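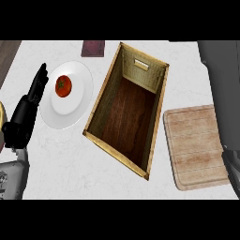
Ferton gives Zistier a new name and a new website

12 January 2021

The design studio Ferton has finished the rebranding of Zistier, a mail-order seller of paper and office goods. The new website is open to customers from today, and the printed catalog will follow in spring.

Until now the company was known as Hämmerli & Zistier. The longer name caused problems for many years. Customers outside the region did not know how to type the "ä", and a part of the emails went to wrong addresses. After the Hämmerli side of the business was sold in November, the owners decided to keep only the second name.

Ferton started with the logo. The old one had four colors and became hard to read when it was printed small, for example on the edge of an envelope. The new logo uses dark green and one typeface, and it exists in two versions - one for screens and one for stamps and labels. The studio also wrote a short guide of 12 pages, so that the printers and the sales team use the same colors.

The larger part of the work was the website. The old shop had 832 product pages, and many of them showed the same article in a different size. Ferton put these together, and now there are 541. The search field accepts old article numbers too, because a lot of regular customers still order from the paper catalog of last year.

Hosting and technical support were moved to Zedska, which already takes care of the stock system. Orders go directly from the website into the warehouse, and the office does not have to copy them by hand anymore. During the test period the shop handled up to 1000 orders in one day without delay.

The old web address will continue to work and sends visitors to the new one. Customers who have an account can keep their user name, but they must choose a new password at the first login. Open invoices with the old company name stay valid and do not need to be changed.

A version of the website in French is planned. Ferton will also design the new packaging, but the boxes with the old logo will first be used up.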